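Zudolby Clear Open-Top Box – Review

Print this page | E-mail this page

I've been wanting a proper scrap bin for my work table for ages, and the tall clear Zudolby box finally won me over! (I looked at the Steiner first, but it has a lid and I'd lose a lid in a day.) Mine lives on the big pale board I keep over the table, and I've been using it since August.
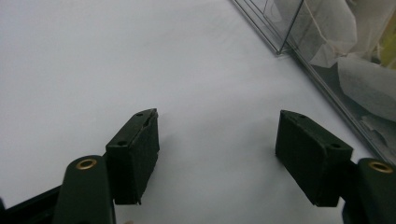
The board gets wiped down every evening, so anything that sits on it has to be easy to lift with one hand, and this box is. It's tall enough that crumpled white bits stay in, even when I get carried away – and being see-through, I know when to empty it. 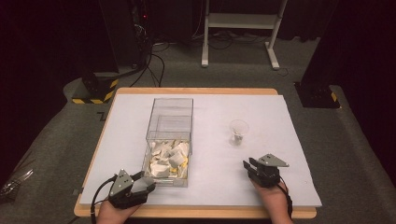 Trovmont Craft Club – Reviews Desk

My little gripes? It shows reflections and smudges, and getting the last scraps out of the bottom means tipping the whole thing over. I'd love a wider one too. Still, I'd buy it again, and Calum Drummond has already asked where I got mine. 4 stars from me!

Related reviews
Vitden Table Board, 3 months on
Small clear cups for odds and ends
Steiner Lidded Box

Contact us | © Trovmont Craft Club | Back to top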